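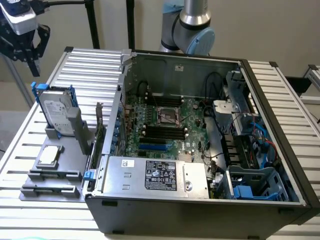
A Dell tower on the bench at Jomgate, with its processor and hard drive in the tray.

The repair shop at Jomgate, on Bowen Street, takes in old office workstations and strips them for parts or rebuilds them. The technician who runs the bench has handled 500 of them in 4 years.

"The blue latches are what you look for," she says. "Blue means you can pull it by hand. The drive caddy, the power supply, you don't need a screwdriver."

She takes the processor out early and gives it its own pocket in the tray. "Socket pins bend if you look at them wrong. I close the frame and leave it alone."

A full strip takes her 40 minutes. Putting one back together takes longer, mostly because of cables. "I leave the SATA cables in the case. If you take them out you spend the afternoon working out which one went where."

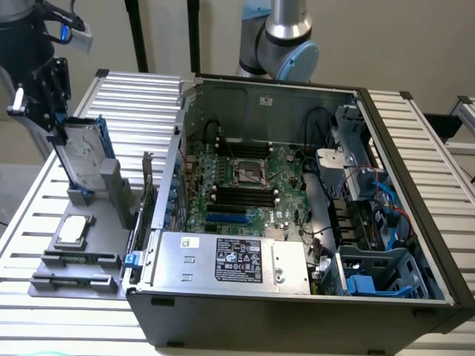 What gets kept

Memory and drives are tested first. Power supplies go on a shelf in room 303 until a matching case comes in. "I have too many of those," she says.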